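Stories > People > The man who sorts the last bin

Tudur Yorath begins with the small things. At Wilotetti, a shop and warehouse for returned and leftover goods in Mostyn, the big items such as chairs and lamps go to other people. What remains after that is put together in gray bins, and the gray bins come to him.

I visited him in January, at half past seven in the morning, when the heating was still making noise and the first tea was not yet made. He has done this work for many years, and he talks about it slowly, with long pauses in which he looks at his hands.

"People think that sorting is a question of speed," he told me. "I am not fast. I was never fast. But I do not put a thing in the wrong place two times."

Before Wilotetti he worked in a hardware store, where he learned to recognize screws by touch. He says this helped him less than he expected. Screws belong to families, he explained, but a mixed bin has no family. A bottle can be next to a watch, and a piece of cloth can be on top of both.

Cloth is the thing he complains about most. "A box is honest, it has corners. Cloth takes the shape of whatever is under it, and then you pick it up and something small falls out of a fold." His rule is to lift the cloth first, shake it over the bin and never over the floor. He learned this after he lost a pair of earrings which, he says, are probably still under the old shelves.

**One year of small items**

Wilotetti keeps a simple book of what passes through the room. Last year 3,471 small items were written in it, and 1,826 of these went back to the shelves and were sold. The others were given away, used for parts or recycled. Tudur wrote most of the lines himself, in pencil, because he does not trust his first opinion about anything.

I asked what he looks for when he decides. He answered that packages are easy if the label is still on them. Bottles take more time. The cap has to be checked, then the bottle is turned upside down over a tray for a minute. With watches he is patient. Each one stays on the windowsill for 2 days, and he compares it with the wall clock in the morning and before he goes home.

"A child's watch I test the same as an expensive one," he said. "Maybe more. The child will look at it every five minutes."

He also has strong opinions about the bins. The company once bought deep boxes from Lerero, and he refused to use them after a week – his back could not accept it. The present ones have sloping sides, so that things slide toward the middle, and he likes the scratches on the bottom. On a new bin, he says, everything moves when you touch it.
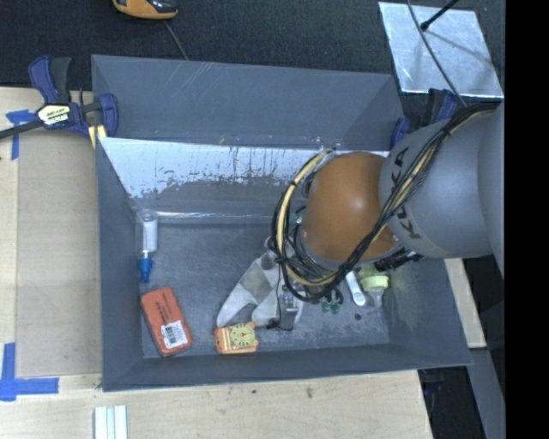

**What he takes home**

Almost nothing, it seems. In all this time he bought one kettle and a blue umbrella, and he paid the full price for both. His sister, who lives in Dramen, sometimes asks him to look for buttons, and he keeps a jar for her on the shelf above the sink.

When I asked if he is tired of small things, he thought for a long time. "I am tired of chargers," he said. Then he went to make the tea.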